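Stiremora Play Kitchen Countertop and Stovetop

I've been selling play kitchens out of my shop in Fluston for seven years, and the Stiremora is the one I end up talking about the most, so it was about time it got a proper page of its own!

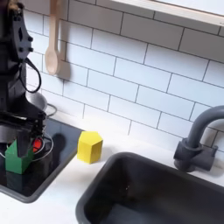
The stovetop

Let's start with the part kids go for first. The cooktop is a glossy black panel with a raised dark gray border, set into the left side of a white counter. It's shiny enough that you get a little reflection of whatever's sitting on it (my nephew spent most of one August afternoon making faces at himself in ours). There are no batteries, no clicking and no sizzling noises. Some people ask me for a stove with sound, and I do carry one, but I'd take the quiet one home every time.

Fingerprints do show up on the black. A damp cloth takes care of them. Please skip the scrubby side of the sponge, I've seen what it does.

The counter

It stands 24 inches off the floor, a good height for most three- to five-year-olds. My favorite thing is the open stretch of white to the right of the stove. You can park the yellow block there while the green one gets its turn over by the pot, and there's still elbow room. A backsplash runs behind the stove, so less stuff goes over the back and down behind the unit. Less, not none!

Pots and play food

The dark gray pot has a thin silver wire rim and a handle loop that goes over the top. It's small, so don't expect a whole pretend Thanksgiving to fit in it. As for food, anything goes. The house-shaped blocks come from the Jovumine block set, which is sold separately, and around here they've been cheese, cake and, for one very serious customer, soup.

Putting it together

Plan on an evening. There are 31 screws in the bag and you'll use all of them. Put the stove panel in before you attach the backsplash, or you'll be taking it back off again (ask me how I know). The instructions say one person can do it, and I guess that's true if that person has long arms.

Delivery and spare parts

Strazds handles our deliveries and they'll carry the box inside if you leave a note when you order. It's heavy, so leave the note. Lost the pot? I keep spares, and replacement stove panels too. Just tell me which color counter you have so I send the right one.

Page updated January 3, 2019. White counter in stock, gray counter on back order.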